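How to Trace a Soldier Through Old Regimental Records

If you have a name and a rough idea of when a man served, you can usually find his regiment. The work is slow but not difficult. I will use Hervé Barbier as the case, a private who turned up in the Arnberg muster rolls.

Start with the family papers
Write down every spelling of the surname you come across. Clerks wrote what they heard. Barbier appears as Barbie, Barbyer and once as Barber, all in the same company book.

Find the right roll
Muster rolls are filed by regiment and then by company. If you only know the town, begin with the recruiting lists. The Wodeck lists are arranged by parish and give age, height and trade. Barbier is on page 91, listed as a cooper.

Copy the entry exactly
Do not correct the spelling and do not expand abbreviations. Put your own reading in square brackets after the original. Note the volume and page before you turn to the next one.

Check the pay books
A man can stay on a muster roll after he has died or deserted. The pay books are more reliable — the paymaster had to account for the money. Look for the last payment and compare it with the roll. Barbier was paid through April and then moved to the garrison at Prukton, where he was put down for 40 days in the hospital.

Read a campaign history alongside
Huet's two-volume history of the campaign prints the order of march for each regiment. Volume 2 has the index of officers. Privates are not indexed, so look under the captain's name.

Order copies
Most reading rooms limit how many volumes you can have out at one time. Ask for copies of the pages you need and allow 90 days for them to arrive. Send the full reference with the request, including the volume, page and company.

Keep one sheet per man, with the sources down the left side and the dates down the right. When two sources disagree, leave both on the sheet until a third one settles it. 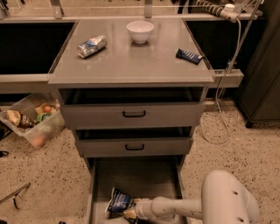

Gray cabinet with its drawers pulled out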